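Call for Participants: Home Recording of Garment Folding for the Leton Sorting Line
Senarlow Laundry and Textile Care, Bukent site

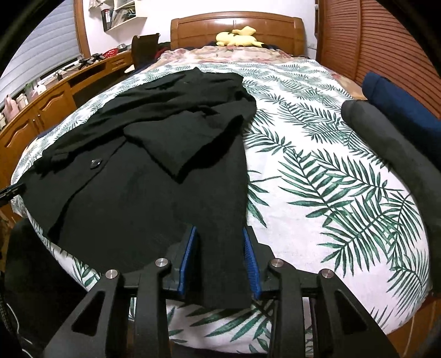 Encarnación Barrios asked at our first meeting if the people who teach the machine to fold will be the same people who lose the folding table. We think it is a fair question, and we prefer to answer it before we ask for your time.

At Bukent, 146 people work with finished garments. Starting in January, the Leton line will take over a part of the folding of coats, jackets and work uniforms. The folding tables in Hall B will be reduced. The employees who stand there now will move to inspection, repairs and the care of the line itself, with the same hourly pay and the same shift pattern. This is written in the agreement with the works council, and a copy hangs beside the time clock. What will change is the kind of work: less lifting and less repeating of one movement, but more standing at a screen and more decisions about what is damaged and what is not. Some colleagues are happy about this and some are not.

For the line to handle clothing in a useful way, it needs many recordings of how a person takes hold of a hem, a sleeve or a collar. We are looking for people who will make these recordings at home with a hand-held gripper.

What you will do
You fold and unfold your own clothes on a bed, a table or another flat surface, using the gripper in place of your fingers. Each recording session takes 90 minutes, breaks included. We ask for 4 sessions within one month. Heavy garments with buttons are especially welcome, as the line has the most difficulty with them. You do not need to fold beautifully. Please work at your normal speed, and do not repeat a fold only because it went wrong.

Who can take part
Employees of Senarlow from all departments, also part-time and night shift, and members of their household over 18. No technical knowledge is required. If you have pain in the wrist or the thumb, please speak with us first, because the gripper must be squeezed many times.

What you receive
Each participant is paid $585 after the last session. For employees, this is paid in addition to the regular wage and does not count as overtime. The gripper is lent to you without deposit.

Your privacy
The recordings show the room in which you work. Please put away letters, photographs and other things which you do not wish to share. You can ask for a recording to be deleted without giving a reason. Recordings are not used to judge the performance of any employee.

How to apply
Write a short note with your name, your department and the types of clothing you have at home, and leave it at the Wattanapong project desk next to the canteen by 4/5/26. Taking part is voluntary, and your supervisor will not be told if you apply or not.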